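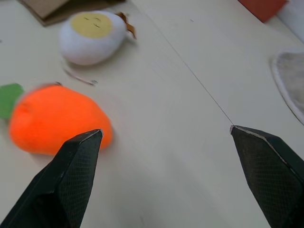

A pale tabletop, bare in the middle.

The Long Table

September, by the author of the Ellwood stories

The vote was set for eight in the evening, and by suppertime the whole town of Follville had decided to come!

I was sixteen that fall and I had never been to a school board meeting in my life. My mother had been to plenty. She packed a thermos and two cushions, the way other people pack for a ball game, and we walked down Fudov Street with half the neighborhood in front of us, everybody talking over everybody else. The Ellwood school had 272 students, counting me, and that night I think I saw every one of them, plus grandparents, plus a baby in a snowsuit a good two months before snow.

The question was whether to close us. The board had a plan to send the upper grades across the river to Neso, where the building was newer and the gym had a real scoreboard. Ellwood had radiators that knocked all through algebra. It had a stage with a curtain so old that it shed on the actors. I loved it so much that my throat hurt when I tried to say so, and I had signed up to say so in front of everyone, for two minutes, into a microphone.

More than 30 people had signed up ahead of me. Oh, they were wonderful! A man who drove the early bus read out every turn on the road to Neso and how long each one took in January. A woman from the bakery had brought her own report card from third grade, and she read that out too, including the part about talking in class. Somebody's uncle got up to speak in favor of the move, and people groaned, but he made a good case about the roof, and my mother poured him some coffee when he sat back down. I remember thinking that I had lived in this town all my life and had been missing the best show in it.

Then the board president called my number.

My speech was on an index card. I had written it four different ways on the bus and the last way was in green ink, which had gone soft in my hand. All I could read was the word "radiators." So I talked about the radiators. I said that in the first cold week of the year you could hear them wake up, one room after another, all the way down the hall, and that the little kids clapped for them. I said we all used to be the little kids. I said some other things that I have never been able to remember, and then the bell went off and I thanked the board — twice, I'm told — and walked straight past my own seat.

The vote came close to midnight. The board kept Ellwood open for one more year, with the roof to be patched and the whole matter brought back the next fall. One year! You would have thought we had won the state title. People hugged across the rows. The bus driver shook my hand and told me I had left out the smell, the hot dust smell, and he was right, I had.

We walked home with the empty thermos rattling in my mother's bag. At the corner of Fudov Street she stopped and asked if I wanted to come along to the October meeting. It was only going to be the lunch contract, she said, and maybe something on parking.

I asked her what time it started.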